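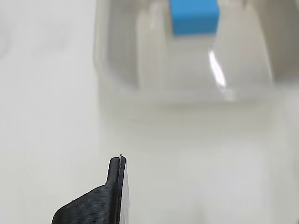 Home Boards Grippers & Tooling Wiki Log in

Contact pad lifting at the fingertip

Patricio Cordero
Two-finger parallel gripper, printed black fingers, thin pale pad strip on the inner face. On one finger a bit of light material now sticks up past the squared tip. Could be the pad creeping, could be a leftover from the print. The cell sorts small blocks into a divided plastic bin. The pads were replaced 9 days ago at the Robles bench with double-sided tape. Do I trim it or redo the pad? I don't want to lose the tip calibration.

skollesley_bench
Don't trim first. Power down the gripper, open the jaws by hand and press the strip near the tip with a fingernail. If it moves, the bond is gone and trimming hides it. Peel the whole strip, clean the face with isopropyl and let it dry. Printed layer ridges give tape very little to hold, so sand the inner face flat before you bond. Set the new pad 2 mm below the tip — shear at the edge is what starts the creep. Clamp overnight. Do both fingers together, or the closed position will be off center. Then re-zero the closed width. The tip offset only changes if you swap the finger or use a different pad thickness.

mh_tooling
Just cut it flush. Mine has run like that for 3000 cycles.

Patricio Cordero
The strip moves at the top. Peeling both tonight.

Related topics
Finger screws backing out on the Stultesbridge cell
Re-zeroing closed width after a pad change
Skostlow bin dividers: jaw clearance

We use cookies to keep you logged in. Accept Settings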